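The Woman Who Answers to Baptiste

Paula Toma has been mispronounced, misfiled and once, at a wedding, seated with the caterers. She is fine with all of it now. It took her most of her life to get there, and she would like it noted that she did not enjoy the trip.

We meet on the back porch of her house, where she has put out iced tea and a plate of crackers she warns me are old. She is a retired court stenographer, which she describes as the perfect career for a person who wanted to be in the room without being in the conversation. She now leads a weekly gathering for people who dread talking to other people. It is called Alter, a name she did not choose and does not like.

"It sounds like we either hem pants or sacrifice goats," she says. "I was outvoted. I was too shy to object, if you can believe that. I was running the meeting."

Toma grew up the second-youngest in a family that ate dinner loudly. Her father sold flooring. Her mother sold everything else, mostly to the neighbors. The children were expected to have opinions by the time the potatoes came around, and Paula did not have any, or had them later, in bed, fully worded and with excellent timing.

"I won every argument of my childhood between ten at night and midnight," she says. "Alone. To the ceiling. The ceiling thought I was very sharp."

School was worse, in the ordinary way. She learned to pick a desk beside a tall kid. She learned that if you look as if you are just about to raise your hand, teachers will go bother somebody else. In sixth grade a substitute read the attendance sheet wrong and called her Baptiste, which was the name of a boy who had moved away in April. She said "here."

She went on saying "here" for 11 days.

"People always ask why I didn't correct her," Toma says. "Those people have never been shy. Correcting her the first day would have been hard. Correcting her the second day would have meant explaining the first day. By the end of the week I was ready to change it legally."

Her brother still calls her Baptiste. So does her husband, when he wants the car keys.

I ask whether she thinks of shyness as something that happened to her or something she came with. She takes a cracker, looks at it and puts it back.

"I used to think somebody had done it to me," she says. "I had a list. My mother was on it, and my cousin, and a gym teacher. Then I had kids, and one came out like a game show host and the other one came out like me, same house, same potatoes. So I had to tear up the list. It was a good list, too."
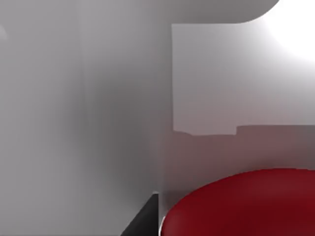 What changed things, or started to, was a terrible job. The summer before college she was hired at Grillholm, a steak place out by the highway, where the staff were required to shout a greeting each time the door opened. She lasted the summer. She says she shouted exactly none of the greetings and moved her lips for all of them.

But she worked the shift with Morag Rankin, a waitress of 30 who seemed to her at the time to be extremely old and possibly immortal. Rankin talked to everyone in the same voice, whether it was the owner or a toddler under the table. She asked customers where they got their shoes. She also forgot their orders, dropped things and called a county judge "hon."

"And nothing happened to her," Toma says. "That was what I couldn't get over. She'd say something dumb, there'd be a little silence, and then she'd say the next thing. I had built my whole personality around avoiding that little silence. She walked through it all day with a tray."

The two kept in touch for years, mostly by postcard. Rankin's were nearly unreadable. Toma has them in a drawer.

It would be a better story if she had gone off to college and blossomed. She did not. She made 4 friends, one of whom was a librarian who was being paid to be there. She joined a choir and moved her lips for that, too, until the director noticed that the altos had one more mouth than voice. He stood next to her for a whole rehearsal, singing her part into her ear, and eventually she joined in to make him stop.

"I'm an okay alto," she says. "I'd been depriving people of something okay."

The group began much later, after she retired and noticed she had gone most of a week speaking only to her dog. She put a card up at the grocery store. The first meeting drew Alasdair MacLeish, who had come in the hope that it was about dogs, and Tamsin Tawhiri, who had sat in her car in front of the house for so long that Toma had watched her eat an entire sandwich.

"It was a very quiet evening," says Tawhiri, who still comes. "I think we discussed the lamp."

They have since moved to the side room at Povora, a coffee shop with forgiving chairs, and there are enough regulars that someone has to fetch a second table. Toma's methods are loose. She distrusts breathing exercises. She has no interest in making anybody outgoing, which she says is a separate condition with its own problems. Mostly she gives out errands. Call the dentist instead of using the website. Return the sweater. Tell the barber it is too short on the left while you are still in the chair.

MacLeish's errand, which took him all spring, was to send back a bowl of soup. He did it in the end and apologized so thoroughly that the server brought him two desserts.

Not everyone is convinced. Evander Swanson, who came for a few months and then quit, told me by phone that he found the whole thing exhausting. "I like Paula a lot," he said. "I just figured out that I don't mind being quiet. I minded people telling me about it." When I repeat this to Toma, she looks delighted.

"He called you back?" she says. "On the phone? Evander did?"

She writes something down on a napkin and will not show me what.

Before I leave, I ask if the old feeling ever comes back. She tells me it came back this morning, when she saw my car pull up, and that she stood in the hallway with her hand on the doorknob and thought seriously about not being home. She gets it at parties, at the bank, at her own birthday. She no longer waits for it to go away before she opens the door, and some days she opens the door and is bad company anyway.

The next meeting is Sat 4 September, in the side room. Newcomers can sit in their cars as long as they like – Tawhiri has offered to bring sandwiches out.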